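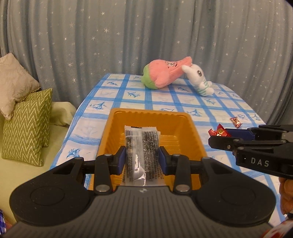 Sorting sweets and snack packets into the orange-yellow bin, two grippers going.

Is the Bevan hand-held gripper kit worth £606 for a pair?

Folbridge are offering the Bevan kit as a pair, hand-held, with pads already fitted. The page says it "handles everyday packaging with ease", a phrase I have learned to fear. I want it for recording pick-and-place jobs at the kitchen table, mostly wrappers and crinkly packets. Has anyone used them for more than an afternoon? Does the grip hold up on thin film? And is the £147 support plan any use, or is it a phone number with ambitions?
Mared Penry

Bamside
We've had a pair since June. Stiff packets are fine if you take them by the sides and keep them upright. Small twisted sweets are where you find out about your character. My first go was 33 sweets into a bin and I dropped 12, mostly by squeezing too early. It got better once I slowed down and came in flat to the table.
The pads do pick up fluff, so wipe them. Your wrists will complain before the kit does. I skipped the support plan and have missed it once, when a pin worked loose and I had to find the right size of screwdriver like an adult.
Shiny wrappers can look like a small sun on the recordings. Close the curtains.

Ancombe
just use your fingers, mine came free

Folbridge Returns Survivor
Price is fair for two. Check the box before you sign for it, mine had two left-hand straps and they wanted photos of both. The replacement came quickly enough. As for the support plan, they answer between 10am and 3pm, and lunch is in there somewhere.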